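Prekby bench notebook, July 2018
Leg job, two-arm cell

Margareta wants my view on whether the leg job should stay with the arms after the summer. My view hasn't moved much since December. Writing it down anyway so I can't be told later that I kept quiet.

The case for it, as Truson gave it to us: threading legs into table frames is dull, it is hard on wrists, and the arms don't mind. All true. Floarea did that job by hand and she is the first to say her right hand is better for having stopped. I'm not arguing with that part.

What I am arguing with is the count. The log says 1,252 legs seated since the cell went live. It also says 494 stops where a person had to clear something and restart. The log calls these "assists." Emanuel did most of them and he calls them something else. Usually the thread starts crooked and the arms hold there until he backs it out by hand. He says he can feel a crossed thread in the first quarter turn. The arms have to be told what one is.

So the job went from threading legs to standing near something that threads legs. Faith timed herself on the late shift and got 60 minutes with no stop at all, then a run of them close together. She says the quiet hour was the worse one, you can't start anything else and you can't walk off. Her breaks now depend on the cell. No one put that in the plan.

Also: Floarea was moved to packing at Hodoroagă's old bench and her grade is "under review." Asked Ruxandra what that means. She doesn't know either. Needs an answer before we sign for the second cell, which is meant to take us to 4,000 legs.

To do
- get stops split by cause, not one lump
- ask Plesholm if the collars can get a longer lead-in (would help hands too)
- Floarea's grade, in writing
- rotate the watching, one hour at most

I'd keep one cell and put a person back on the bench next to it, doing legs, with their own count. Then compare. Margareta thinks that's stalling. Maybe.

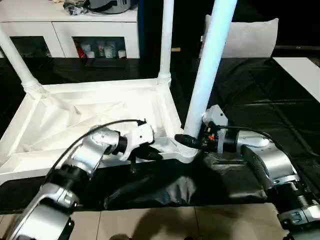
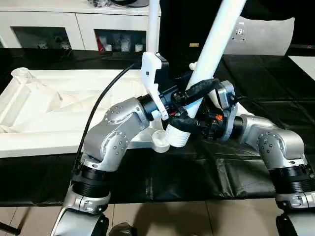
Leg work on the white plastic frame, both arms in on it. In the second one the threaded end is just over its socket.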